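Unit 4: Pattern Repeats in Printed Cloth

Last time we got through stripes and checks, and now the really fun part starts: motifs! A repeat is the smallest block of a design that can be copied in every direction without a visible join. Once you can spot one, you'll see them everywhere (curtains, bus seats, your aunt's tablecloth).
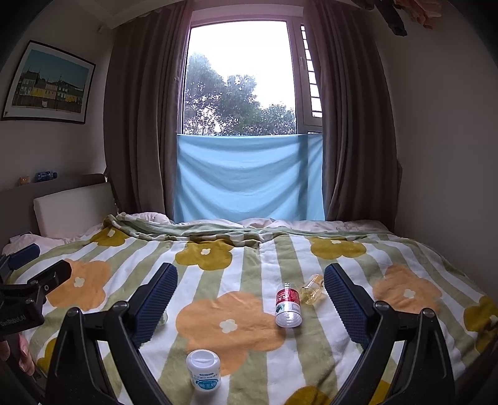
Large flowers over wide stripes, sage green and white.

Two layouts to know for the quiz are the full drop, where blocks line up side by side, and the half drop, where each column slides down by half a block. Try both with the same flower and compare. The half drop hides its joins so well!

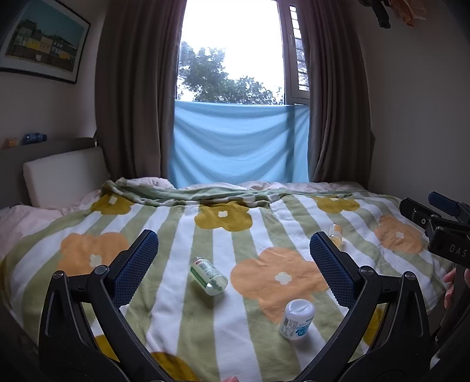
Mirela Quintana
Lecturer, Surface Design

For next class, draw one motif on paper 60 mm wide, then turn it 90 degrees and repeat it. Bring tracing paper and scissors. Jussara Cavalcanti's reading on block printing is in the course folder, pages one to nine.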